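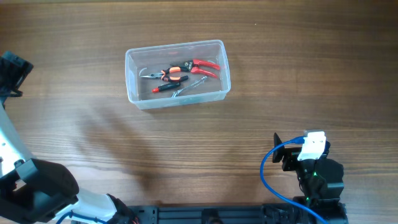 Wastport Tool Library: Frequently Asked Questions

Last updated 3 Sep 2024

Who can join?

Anyone 18 or older who lives or works in Wastport or Prallville. Bring a photo ID and something with your current address on it, such as a utility bill or a lease. If you work here but live somewhere else, a recent pay stub is fine.

What does it cost?

Membership is $19 a year for a household. Up to two adults at the same address can be on one card, but both need to sign the borrowing agreement. We take cash, checks and cards at the desk. There is no daily charge for hand tools. A few large items, including the floor sander and the tile saw, have a cleaning fee that is shown on their catalog page.

What do you have?

The catalog has 632 items. Most are hand tools, garden tools and small power tools. We also have ladders, clamps, a few sewing machines and two pressure washers. We do not lend chainsaws, nail guns or anything that runs on propane.

How do I reserve something?

Reservations are made through Stora, our online booking system. Log in with your card number and the PIN you picked when you joined. Find the item, choose a pickup date and wait for the confirmation email. If you don't get one within an hour, check your spam folder and then call the desk. You can also walk in and borrow whatever is on the shelf.

Small hand tools are not in Stora one by one. Pliers, screwdrivers, wrenches and pruners are first come, first served, and we check them out at the counter.

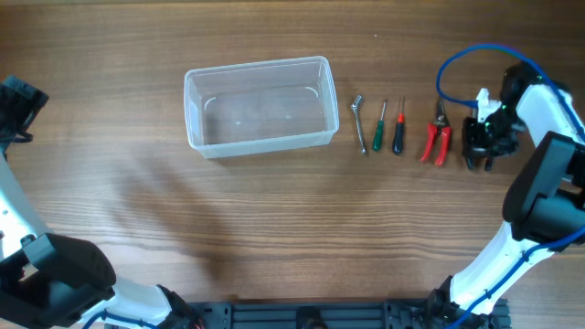

How long can I keep a tool?

Seven days. You can renew once for the same length of time if no other member has reserved it. Renew in Stora or by phone before the due date. The system will not let you renew an item that is already late.

What happens if I'm late?

The fee is $1 per day per item, and it stops when it reaches the price of your membership. You can't borrow anything else until the late item is back. If you know you're going to be late, call us - we can sometimes move the next reservation.

What if a tool breaks while I have it?

Stop using it and bring it back with all the pieces. Tell the person at the desk what happened. You don't pay for normal wear. Blades and bits get dull, cords wear out, and we budget for that. If a tool was left out in the rain, used for the wrong job or lost, we ask you to pay the replacement cost listed on its catalog page.

Please don't try to fix a power tool yourself, even if you know how. Our insurance requires us to inspect it first.

Do I have to clean things before I return them?

Yes. Knock the dirt off garden tools and wipe them down. Empty vacuum bags and paint trays. Pruners and snips should come back free of sap, which comes off with rubbing alcohol and a rag. A tool that comes back dirty may get a $5 charge.

Can I donate tools?

We accept hand tools and corded power tools in working order. Rust on the surface is fine. We can't use cordless tools without a battery and charger, opened paint or solvents, or any machine missing its guard. Drop donations at the Wojcik Street entrance during open hours, and don't leave them outside overnight. We can give you a receipt, but we can't put a value on it for your taxes.

Are there tools you have too many of?

Claw hammers and hand saws, mostly. We are short on good pliers in smaller sizes, locking clamps and metric wrenches. 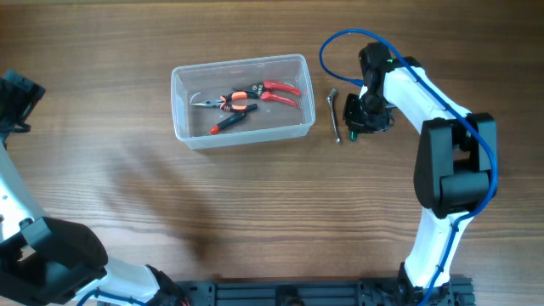
One member wrote to us in July that the donation rules should say more about old tools that came from a parent's garage, and asked whether we would take a whole box without sorting it first. We will, as long as you can carry it in. We keep what we can lend and recycle the rest, so take out anything you may want back.

Can I use the tools for paid work?

No. The agreement covers home and community projects only. Rental shops in Prallville have contractor rates.

Do you have parking?

There is a loading zone on Wojcik Street with a 15-minute limit. The lot behind the building is shared with the clinic, and its marked spaces are for patients.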